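Hevley office building to clear its mezzanine in November

2023-09-23

The open mezzanine at the Strand building in Hevley will close for 4 weeks in November while the floor is refinished and the lights are checked, the building's owner, Nendance, told tenants this week.

The glass-walled offices next to it will stay in use. Tenants will reach them by the back stairs, and deliveries should go to the ground floor desk until the work is finished.

Konau, the contractor, will start with the lights. Work on the floor follows and will be done mostly in the evening. Nendance said noise should stop by 8:45 each morning.

Anything left on the mezzanine when the work begins will be moved to storage on the lower level. Tenants can collect their things from there at no charge.

The building has 451 desks, and 200 of them are on the floor affected. Rents will not change during the closure, Nendance said. Questions can be left at the front desk. 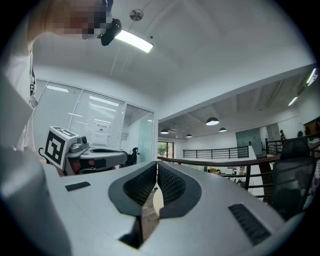

A glass-walled office with its white blinds drawn, near the mezzanine.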